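Zondell Box Handling Set - README

Print | E-mail

Last updated: February

Zondell is a set of two-arm demonstrations for training manipulation policies. It was put together by Gestia for the Domel packing study. The set covers one family of tasks: moving, tipping and turning small cardboard packages on a flat surface with a pair of two-fingered grippers. Send questions to Roel Van Leeuwen, who maintains the set.

## What is in it

- 164 episodes in the main set
- 84 episodes in a second set, recorded with different operators and kept for evaluation
- Frame rate: 30 per second for all camera streams
- Joint positions, gripper opening and commanded targets for both arms
- One short text instruction per episode

The two sets share a task list but no operators. Please don't merge them before training. We did this by accident in an early run and the evaluation numbers were useless.

## Tasks

The instruction text comes from a fixed list. The most common entries are "tip the box onto its side," "turn the box so the label faces the camera" and "slide the box to the other arm." Operators could choose which arm to use unless the instruction named one. In many episodes one arm does most of the work and the other waits close by, so a policy trained on the raw data will often learn to leave one arm still. If that matters to you, filter on the `active_arm` field.

Most packages are printed retail cartons. Plain brown boxes are underrepresented and there are no soft bags. Contact with the floor is allowed and happens a lot, mainly when a box is being tipped with one corner up and an edge resting on the wood.
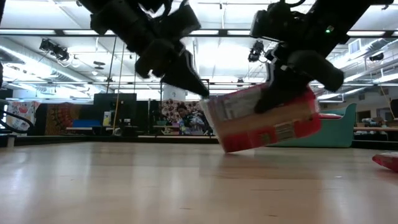
## Cameras and room

The main view comes from a fixed camera. Wrist views are stored separately and may be missing for a few episodes - check `has_wrist` before loading them.

The room was not screened off. It is a large open space with furniture, wall hangings and overhead lighting, and people can appear in the background. The floor is glossy and picks up pale streaks from the ceiling lights. We left brightness and color as recorded. Fast moves show motion blur on the grippers and on the box, so single frames are a poor source for reading labels or barcodes.

## How episodes were collected

1. The operator reads the instruction and places the package by hand.
2. Both arms go to the start pose.
3. Recording starts on the foot pedal and stops on the same pedal.
4. The operator marks the episode as success, partial or fail.

Episodes longer than 30 seconds were dropped. Partial and failed episodes are kept and marked in `outcome`. Aerts went through the marks afterward and changed the ones that were clearly wrong. Where the operator and Aerts disagreed and the video did not settle it, the operator's mark stands.

## Files

Each episode has its own folder with `video/`, `state.csv` and `meta.json`. Timestamps are in seconds from the first recorded state. Video can start slightly later than state, so align on timestamps and not on row number. Left and right are named from the arm base, and in the main view they match the left and right side of the picture.

## Known problems

- Gripper opening on the right arm drifts in the later episodes. The commanded value is fine.
- Some instructions say "package" and some say "box" for the same kind of item.
- Extra cartons are sometimes left near the work area and are not annotated.
- There is no force data. Pressing on a box has to be inferred from position error.

## Use

Free for research inside the Domel partner group. Ask before sharing video outside it, as people in the room may be visible.

Print this page | E-mail this page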